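Protokoll der Hausversammlung im Flurnport

Datum: 15. September
Ort: Gemeinschaftsraum, Erdgeschoss
Anwesend: acht Bewohner, die Hausverwaltung Odier
Entschuldigt: die Bewohner von Zimmer 43

1. Protokoll vom August
Das Protokoll vom August wird ohne Änderung angenommen.

2. Ordnung im Gemeinschaftsraum
Mehrere Anwesende beklagen sich, dass nach dem Abend die Verpackungen von Keksen und anderen Süssigkeiten liegen bleiben, auch auf den Decken. Die Krümel gehen aus dem Plüsch sehr schlecht heraus. Es wird beschlossen:
– Leere Verpackungen werden am selben Abend weggeworfen.
– Kartons werden flach gemacht und kommen zum Altpapier im Keller, nicht in den Restmüll.
– Die Decken werden einmal im Monat gewaschen, das erste Mal durch die Bewohner vom zweiten Stock.
Ein Vorschlag, das Essen im Raum ganz zu verbieten, wird diskutiert und mit sechs zu zwei Stimmen abgelehnt.

3. Mülleimer
Im Raum gibt es bis jetzt nur einen kleinen Eimer, der oft schon am Nachmittag voll ist. Die Verwaltung hat zwei Angebote eingeholt. Das Modell von Gronumby hat 46 Liter und zwei Fächer, das Modell von Seixas hat 20 Liter und einen Deckel mit Pedal. Die Versammlung wählt das Modell von Gronumby – einstimmig. Für den Eimer und die Säcke dürfen aus der Hauskasse höchstens 300 Franken ausgegeben werden.

4. Staubsauger
Der Schlauch ist gerissen. Odier bestellt einen neuen. Bis er geliefert ist, kann man den Staubsauger vom dritten Stock ausleihen, bitte mit Eintrag in die Liste an der Tür.

5. Verschiedenes
Die Frage wegen der Schuhe im Flur wird auf die nächste Sitzung verschoben. Es wird noch gebeten, das Fenster im Gemeinschaftsraum nach dem Lüften wieder zu schliessen – auch bei schönem Wetter.
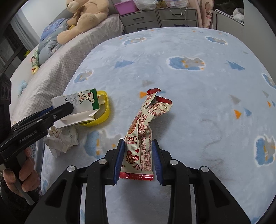
Ergänzung zu Punkt 2: Die Regel für Verpackungen gilt auch für die Gäste. Wer Besuch einlädt, ist dafür verantwortlich, dass am Ende aufgeräumt wird.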